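Bench notebook, March, started 9.40 in the morning and finished after lunch

Lilla asked me last night whether a machine could do what her nephew does on Saturdays, meaning take an old PC to bits, swap the memory, put it back and go and have a biscuit. I said I'd write down where I think we've got to, partly for her and partly so that I stop changing my answer depending on how the morning went.

Memory first, as that's the task Ovia is down for this month. I wrote out the job the way I'd explain it to a person: pick up the module, turn it so the notch agrees with the slot, line it up, press one end and then the other until the latches close. Two lines on paper. For the arm it came to 12 separate moves, and over half of those are only there to find out whether the move before did what we hoped. A person does all that checking with their thumbs and never knows they've done it.
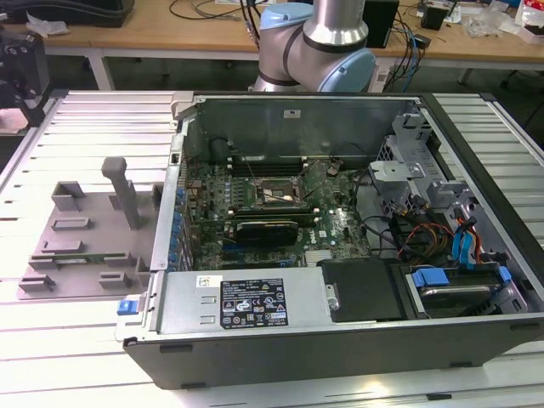

What I keep coming back to is how much of the trouble is cables. A board is stiff and stays where you put it, bless it, and the 3D-printed fixture gives us a place to start from that's the same each time. Cables flop. The bundle near the drive cage never sits quite the same way twice once somebody has had a hand in there, and every plan we make that passes over that corner has to be a bit cowardly and go up and round. Slow, but I'd sooner slow than a snagged connector.

Ran the insertion 10 times before lunch with the Omov settings. Nine went home properly. The other stopped with one end proud, and to its credit the arm noticed the force was wrong and backed off. I was really rather pleased with that one! Last month it would have carried on pushing.

So, Lilla, my answer for today: the pressing-in part, yes, on a case we know, lying on its side with the panel already off. Opening a strange case, finding the screws, deciding which lead to move out of the way first, no, and I wouldn't like to promise a date. Your nephew's job is safe, and so are his biscuits.

To do: try the Gaber gripper pads again, softer ones this time. Ask Lilla for the Cistell log from the last batch, I think I overwrote mine. Relabel the spare modules, the pen has rubbed off.

T. Kabbaj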